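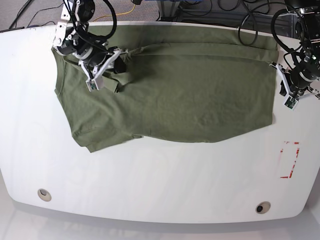
Olive T-shirt with one edge doubled over, on a white table.

Fast travel not unlocking in the second region of Lambrakis?

Posted 2019-04-29 by Lamduan Chaiyaporn

I'm 62 hours into Lambrakis and I can't get fast travel to work anywhere east of the river. In the starting region I lit every waystone and they all show up blue on the map. I crossed the bridge to Skuvorley, lit the waystone by the mill and the one at the harbor, and both stay gray. When I select one it says "Route not known" and kicks me back to the map.

I've tried reloading an older save, resting at the inn until morning, and walking between the two stones on foot in case the road had to be traveled first. No change. I play on PC with no mods. Main quest is at the part where you bring the letter to the toll keeper. I skipped most of the side quests in the first region.

Is this a bug or did I miss something? The ride back to the starting town to sell things is getting old.

3 answers

Answer 1 (accepted)

It's tied to the map maker quest. Each region has its own surveyor, and the waystones there stay gray until you pay that surveyor to chart the roads. The first one is part of the tutorial and free, so it's easy to miss that it's a separate step.

The surveyor for Skuvorley is upstairs in the customs house. The door is locked until you hand over the letter, so finish that first. Then talk to her and pick the option about roads. She charges 1000 silver. If you have good standing with the ferry guild she drops the price, but you need to have done the side quests at the landing for that.

Any stones you've already lit turn blue as soon as you pay. You don't have to go back and light them again.

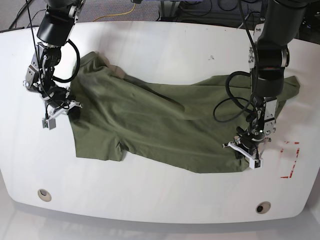
Olive T-shirt laid out at an angle on the same white table.

Answer 2

Same thing happened to me. I just rode everywhere until the end of the act and it fixed itself, I think when you get the horse upgrade? Not sure. Check that you're on the latest patch too.

Answer 3

Answer 2 is wrong about the horse, that has nothing to do with fast travel. The surveyor is right. One thing to add: if you attacked any of the toll guards, the customs house stays closed to you even after the letter. You have to pay off the fine at the jail first. Mine was 171 silver. The jail is behind the fish market and only takes payment in the daytime.

Save before you talk to the surveyor. If you back out of the conversation before paying, she sometimes goes to bed and you have to wait until the next day.

Related questions
Imard: how to change the camera distance while riding
Where to sell stolen goods in Lambrakis
Itness save file will not load after October update
Does weather affect stealth in Lambrakis?
Best early armor for a bow build

Contact | Terms of use | Copyright 2019 | Back to top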